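**Knob won't seat in the ring under a white plastic panel, any tricks?**

**Sekar Hidayat**, 5 February 2022

Hi all! I'm putting together a Nillitz panel set and I'm stuck on the part that looked easiest. There are loose white blocks with a rounded knob on one end, and as far as I can tell the knob pushes into a molded ring on the underside of the panel.

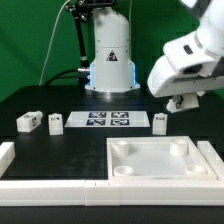 The leaflet is no help, it's all tiny line drawings and no words. I've been telling the ends apart by feel, and I keep losing track of which way a block is turned. The black and white square pattern on the side is the only thing I have to go by, and the black tabletop at least makes white parts easy to spot. But when I press down, the knob slides off the rim and sits beside it.
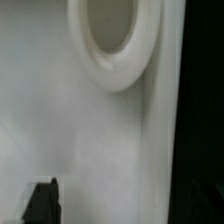 I don't want to lean on it too hard because the plastic feels like it could crack, and Elness wants $50 for a replacement panel. Do I sand the knob? Soap?
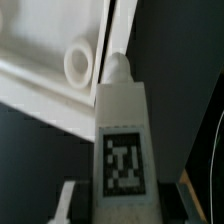
*Block standing knob end up by the edge of the panel.*

**Gerrit Shabalala**

Don't sand it! You'll never get the tight fit back. I had the same trouble with mine last July. Flip the panel over so you can see the rings, set the knob in by hand, and twist a little while you push. A tiny bit of dish soap on the knob is fine, just wipe it off afterward. Mine took 2 tries per block (and some swearing).

**trivside200**

rubber mallet

**Sekar Hidayat**

Thanks Gerrit, I'll flip it over tonight and try the twist. Keeping the mallet in the garage for now!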